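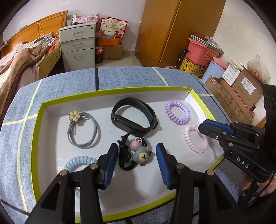 Hair ties and a fitness band in a shallow box with a yellow-green rim.

Stavros Mujić wants the box to be shallow. He returns to this several times in the course of an hour, and it is the point on which he is least willing to negotiate.

"With a deep box you get layers," he said. "Once you have layers you have a bottom layer, and the bottom layer is where things go for a year."

Mujić runs Plalladness, a small home-sorting business in Fostemdale. Most of his work is in bedrooms, and a large part of that is what he calls surface goods: hair ties, bands, clips, chargers, and anything else that is taken off at night and needed again in the morning. He worked in the stockroom at Puvness, a parts supplier, before he started going into homes, and he still talks about bins and pick rates.

His method begins with one open container per person, with a white or light interior. A black hair tie shows up against white walls and disappears in a dark drawer. The items lie flat in one layer with space between them. He does not use dividers for the first two weeks.

"Dividers are a guess," he said. "You are guessing what the person owns. Let them use the box first. After that you know if they need a slot for the watch or not."

Spiral coil ties get separate treatment. In his experience they hook into each other when they are heaped, and people pull them apart by stretching them. He sets them along one side of the box, the lavender next to the pale pink, with the light blue one apart if there is room. Flat elastic ties can be closer together. Anything with an attachment, such as a cream flower or a bear charm on a black band, goes where a hand will not drag across it.

"The flower is glued on, usually. The elastic will last longer than the glue. So you pick it up by the elastic, and you store it so that the elastic is what you reach first."

A fitness band can share the box, he said, provided it is stood up on its looped strap. Lying on its face, the screen picks up grit. He advises against keeping the charging cable in with it.

He is less strict about the rest of the room. Boxes and packages on top of a three-drawer cabinet, a gift bag beside it, do not bother him in the first session, and neither does a tub standing on another container. He works on the small things first and leaves the large ones for a second visit.

"People call me about the wardrobe. The wardrobe is fine, it has doors. What costs them time is the hair tie at seven in the morning."

He timed this once, in a house on the Yule side of town, and got about 20 minutes a week spent looking for small accessories. He does not offer the figure as a study.

On limits, he is specific. A box for daily use should hold no more than 23 items, and he prefers far fewer. When a new tie comes in, an old one with slack elastic goes out. He checks elastic by stretching it to double its length and letting it return — if it stays long, it is finished.

Labels are optional. Mujić will put a paper card in the box if more than one person in the house uses the same table, and he props it against the inside wall so that it can be read without moving anything. He does not write on the box itself. Adhesive labels leave residue, and the contents change.

Asked about cleaning, he gave the shortest answer of the interview: "Empty it, wipe it, put it back. May is a good month." Coil ties he washes in warm water with a little dish soap and leaves to dry on a towel.

He is now writing the procedure down for clients who would like to do the work without him. The draft runs to 4,000 words, and the section on drawers is still missing.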